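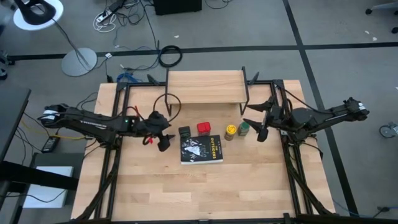 Home Organization, Handout 3: Small jars and the raised shelf
Course notes by Ekrem Sönmez, Nollcombe evening class

In this unit we work with one table, one raised shelf and a few small containers from the kitchen. The question is simple: what should stand on the shelf, and what can stay on the table?

Before you move anything, take away what does not belong with food. A paperback is the usual guest. Its cover curls when it lies near cooking, and a jar pushed against it is easy to knock over.
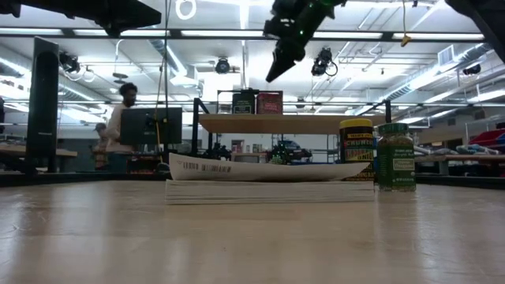 Next, sort by how often you use each thing. Spices for every day stay in front. A spread in a jar with a screw lid can stand a little behind. Turn the labels to your side of the table, so you read them without lifting.

The shelf is for small containers which you want to see but do not need at each meal. Put them in one row only. In my kitchen in Kurtuluş I had two rows, and the back one I forgot until May.
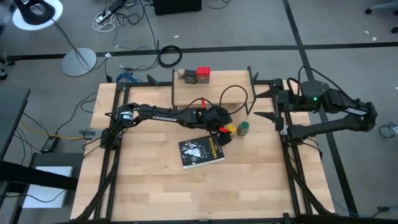
Leave free space beside the row, enough for your fingers. Lift each container by the body and not by the lid.

Colored lids are a help when you look from above, but please do not trust only the color. Write the name on the side also. 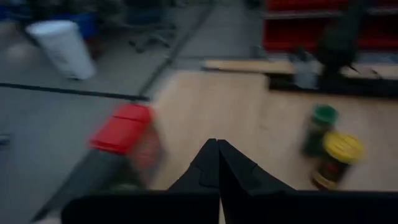
Fig. 4. Lids in green, yellow and red on the tabletop.

Homework: arrange one shelf at home and bring a short drawing of it by 24th May.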